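Clolden Everyday Items Collection
Progress report to the Pindel fund, period ending in September
Prepared by Faustine Courtois

Dear Musyoka Shirima,

Please find my report for the second period. The plan you approved has 300 small items of daily life, each with its own catalog sheet. At the date of writing, 62 sheets are complete and checked. This is less than I wrote in our plan, and I explain the delay under the heading Difficulties.

Work done

We began with the food and food-like items, as agreed in our call. Each item gets a number, a short name, a note on its shape and a note on its surface. For this group I added one more line to the sheet, about residue. Small crumbs on the tiles are easy to miss between two items, and then it is not possible to say later which item they belong to. The floor is now swept before each new number, and what is found on it is written down.
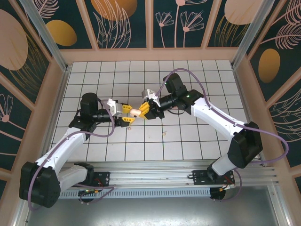
Food and food-like group: beige sausage-shaped item, held level over the white tiles.

The second group is the small cases with a lid. It contains earbud cases, pill boxes, glasses cases and one sewing kit. These items take more time than I expected. A case can be open or closed, and full, half full or empty, and every state needs its own line. In the first version of the sheet we had only one line for "contents", and Clarkholm, who read the draft sheets, found this not sufficient. I agree with them. For the salmon-pink earbud case, for example, the sheet now says: lid open, one earbud in the rear slot, front well empty.
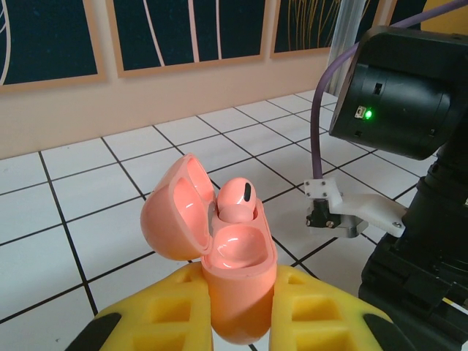
I also changed how we write colors. Before, two persons could write "pink" and "coral" for the same case. We now choose from a fixed list and add a remark if the inside of the lid looks brighter than the outside.

Difficulties

The delivery from Bravo arrived late and two boxes had the wrong contents. We returned them and the replacement came in the last week of the period. In addition, the older sheets had to be corrected to the new form, and this work was not in the plan.

Budget

From the 2,000 reserved for purchase of items, the larger part is still available. I ask your permission to use a small part of it for storage boxes with dividers, as the lidded cases are scratching each other in the present drawers.

Next period

We will finish the lidded cases and start with the kitchen tools. I will send you the revised sheet form separately. Please tell me if you prefer to receive the sheets one by one or together with the next report.

With kind regards,
Faustine Courtois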